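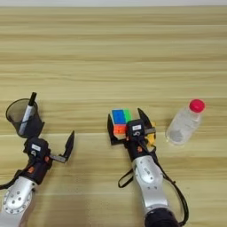

Two robot arms reaching over a wooden table.

What is data science?

Data is facts we collect, and data science means hunting for patterns in them. It's like being a detective with numbers!

Imagine Willey School asks 100 children how they get to class in March, and 77 of them walk. Brilliant, now we know they need a big, safe path!

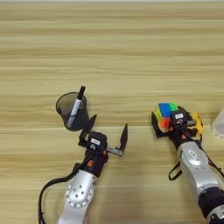
But what if there were 2176 answers? Counting those by hand would take ages, so data scientists write instructions for a computer, called code, and it adds everything up in a blink. Try it with your class: ask everyone their favourite fruit and draw a chart!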